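Open day write-up: kitchen manipulation demo (long)

Forum > Service and domestic manipulation > Events and site visits

stemline
Posted Sun 27 September

Went to the Komar open day. The program had a line-following hall, a palletizing cell and the test kitchen. I skipped the first two and spent the whole session in the kitchen, so these notes cover that only. Wrist camera views below, both from the same session.
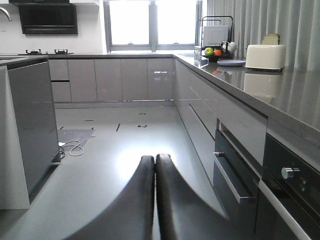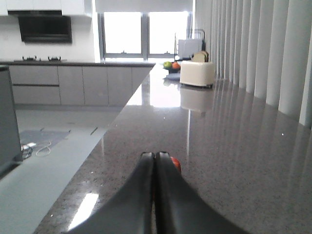 Format was a short talk, then a demonstration run, then questions, repeated through the afternoon. Groups of nine. We stood in the adjoining room behind a rope and watched on a monitor that showed the wrist feed on the left and the planner state on the right. The arm is a Stemov on a wheeled base. The task software is in-house and they call it Zeline.

The task list for the public runs was fetch, place and return. The operator typed a request, the planner printed a sequence of sub-goals, and the base drove to a standoff pose before the arm moved at all. They do not move base and arm together in public sessions. Asked why, the presenter said combined motion works but the stopping distance is harder to certify with visitors in the building.

Things I wrote down:

Planning pause before each sub-goal was long enough to be noticeable. I did not time it properly.

Fingers close before every base move and stay closed until the arm is at the pre-grasp pose. They said an earlier build drove with the fingers open and caught a drawer handle.

Grasp force is set per object class, with a default for anything unclassified. The default is low. They would sooner drop an unknown object than crush it.

The speed cap for open days is lower than the one used in normal testing. They gave the lab figure as 200 mm/s at the tool and did not give the public one.

In my session the run was stopped once by the operator and resumed from the same sub-goal without a restart. That part impressed me more than the grasping. A lot of setups I have seen need a full re-home after a stop.

Happy to answer questions if I have the answer.

----

bracket_49
Replied

Thanks for writing this up. I was in an earlier group and we had no stop, so I did not know it could resume mid-sequence.

Did they say how localization works? Our presenter said "camera and wheel odometry" and moved on.

----

stemline
Replied

Same answer in ours, with slightly more detail. Wheel odometry between standoff poses, then a correction from the cameras once the base has stopped. Nothing was said about floor markers either way, and I did not think to ask. There are short strips of black tape on the floor in the first view, but I have no information on what they are for.

----

torque_curve
Replied

I am going to be the negative one. A kitchen with that much gloss and that much window is a good test of perception only if they publish what happens when it fails. Polished stone gives you a second toaster upside down under the real one. Depth from stereo on that surface is poor, and depth from structured light next to a full-height run of daylight is worse. If they demonstrate three pick tasks on a bright afternoon and all three work, I learn that they picked three tasks that work.

Did anyone see a failure that was not an operator stop?

----

bracket_49
Replied

Yes. In our group it went for the plate and gave up. Two approaches, then it reported no valid grasp and moved to the next sub-goal. The presenter did not hide it. She said flat dishware is their weakest class, as the rim sits too close to the counter for the fingers to get under.

----

torque_curve
Replied

That is more useful than anything in the brochure. So what is the plan for plates? Slide to the counter edge and pinch?

----

bracket_49
Replied

She mentioned edge sliding as something they have tried, with no claim that it is ready. Someone in the group suggested suction and she said the arm has no air line.

----

ninth_axis
Replied

I work with the same arm (different application, we do parts handling), so a few corrections to the first post.

The speed cap is a controller setting and it has no relation to the planner. If they told you 200 mm/s, that is their own choice. The arm will go well above that.

Resuming after a stop is also a controller feature. A protective stop holds position under power, an emergency stop drops power and sets the brakes. You can resume from the first with one button. From the second you need a restart of the drives and usually a check of the pose. I would want to know which kind stemline saw before giving the task software credit for it.

----

stemline
Replied

Fair point. It was the button on the operator's handheld, and the status light on the monitor stayed on, so I assume a protective stop. I still think the planner deserves some credit. It had to check that the object was where it expected before carrying on, and the planner panel showed a fresh detection before the arm moved. Holding pose is the controller. Re-checking the world is not.

----

ninth_axis
Replied

Agreed on the re-check. I read your post as being about the motion only.

----

quiet_gearbox
Replied

Question from someone who has not been. Is the kitchen built for testing or is it an ordinary one? I am comparing with the Yadav setup, which I visited in July. Theirs is a mock-up with the walls missing on two sides so that cameras can look in from outside. Good data, but the arm never has to deal with a corner.

----

stemline
Replied

It has walls and a proper window, and the cabinets are normal handleless fronts. Gas cooktop with a hood over it, oven under the long counter. The layout is U-shaped, so the base does have to deal with corners. I could not say if the appliances are connected. Nothing was switched on during the public runs and the presenter said heat is outside the scope for now.

----

quiet_gearbox
Replied

Handleless fronts are a problem of their own. At Yadav every drawer has a bar handle and the success numbers for opening them look great for that reason.

----

torque_curve
Replied

There is a bar handle in the first picture, on the dark drawer unit by the oven. So they have one of the easy kind. I would like to see the split between that one and the flat fronts. My guess is that the flat fronts are not attempted.

----

bracket_49
Replied

They are not attempted in the public runs. I asked. Answer was that push-to-open fronts need a press and release with a fairly exact travel, and they do it in testing but do not show it.

----

torque_curve
Replied

"We do it in testing but do not show it" is the phrase I have heard at every open day for as long as I have been going to them.

----

ninth_axis
Replied

In fairness, push latches vary from one door to the next even in the same kitchen. I would not run that in front of visitors either. If it misses, you have an arm leaning on a cabinet door while people take pictures.

What I would look at in those views is the cable on the floor. Ours goes overhead for this reason. A mobile base and a loose white cable is a stop waiting to happen, and the base lidar on most platforms looks straight over it.

----

stemline
Replied

Did not get to ask about cable handling. The base kept well clear of that side in my session, but it was also never sent there.

----

quiet_gearbox
Replied

Did they hand out any figures? Yadav had a printed sheet.

----

bracket_49
Replied

One slide. 49 completed sequences since the last software change, and the number of attempts was not on the slide. I asked for it and was told it would be in the written report. No date for the report.

----

torque_curve
Replied

A count of successes with no count of attempts. I rest my case on that slide.

----

stemline
Replied

I do not disagree about the slide. I do think the session was worth the trip. The presenters answered what they were asked, they left the operator's console in view the whole time, and they let the plate attempt fail in front of people. Compare that with the edited video most groups put out.

If anyone goes to the next one, please ask for:
attempts per object class
which stop category the handheld triggers
blinds open versus closed, same task list

The last one matters to me the most. We run a similar counter at work and our detection drops badly when the sun comes in low.

----

ninth_axis
Replied

For your own counter, try a polarizing filter on the wrist camera before you touch the software. It costs you light, but next to a window you have light to spare. It helped us with oiled steel. Stone should be easier. You will need to fix the wrist angle during detection, or the effect changes as the camera rolls.

----

stemline
Replied

We roll the wrist during the approach, so that would need a detection pose first. Will try it and report in the perception subforum.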